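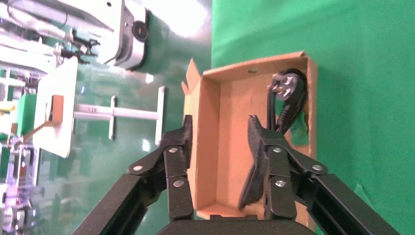
Cluvevness farming update: progress report to Provley
Period covered: July through September
Submitted Mon 2 October by Fulgencio Lorente, project lead

Where we are

The farming update for Cluvevness is in closed testing. The crop system, the soil system and the new seed trader all work in the current build. Fishing was planned for this period and has slipped. The second payment from Provley went mostly to programming and to the sound contract with Pisteck.

Crops and soil

Players can now plant 40 kinds of crops. Each one has its own growth time and its own preferred soil. Soil wears out if the same crop is planted over and over, and players restore it with ash, fish scraps or a fallow season. Testers in July found the wear too fast, so we slowed it down and added a color change to the ground tile. Complaints on that point have dropped off.

Growth used to be checked on every tile every tick, which hurt servers with big farms. It is now done in batches when a player comes near. A test farm of 2,000 tiles runs without stutter on our low-end machine. The old method choked at 600.

One bug is still open. Pumpkins planted on a chunk border sometimes come back one growth stage younger after a reload. We can reproduce it but do not have a fix yet.

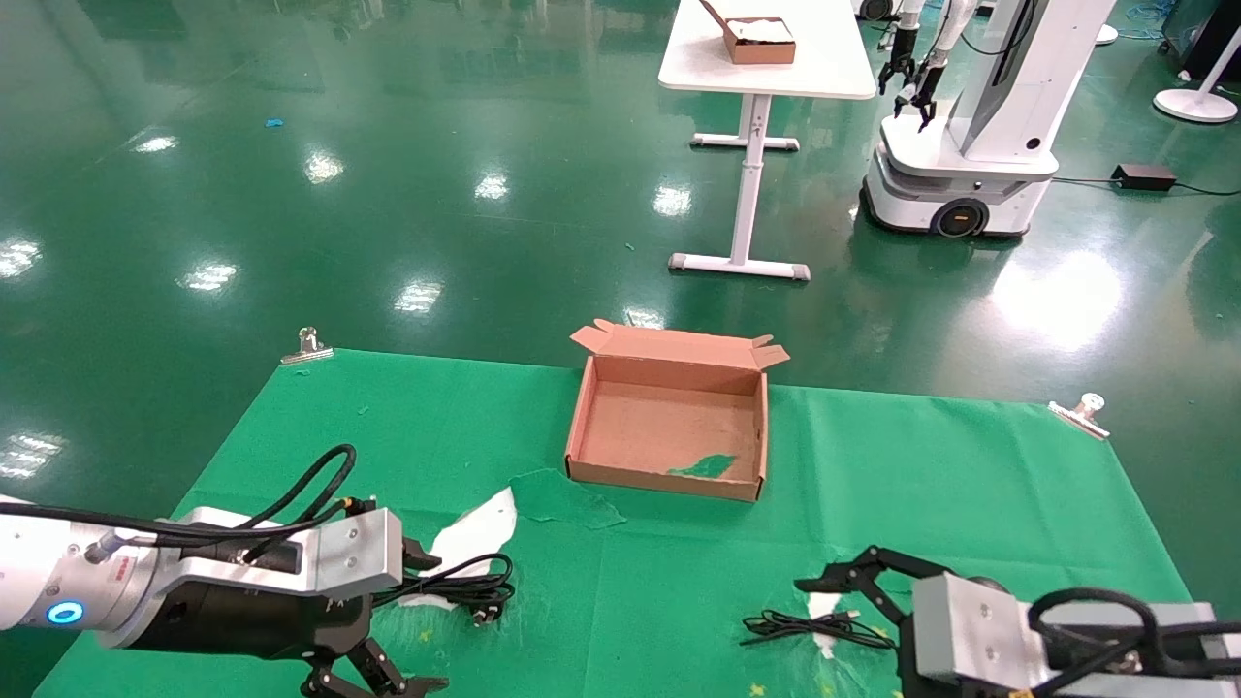 Sound and music

Pisteck delivered the tool sounds and two of the three season tracks. The winter track is late and we have not paid for it. Rain on crops still uses a placeholder from the base game.

Testing

The closed test has 300 players on servers hosted by Ait Brahim. Most feedback is about the seed trader, who shows up too rarely on small islands. We will change his route in the next build. Controller support was also raised a lot -- the planting menu needs too many button presses.

Next period

Fix the pumpkin bug.
Finish the fishing rod and the first set of fish.
Redo the planting menu for controllers.
Get the winter track from Pisteck.

We would like to move the fishing milestone to the next report. The total budget stays the same. Please confirm in writing so we can update the schedule with Ait Brahim.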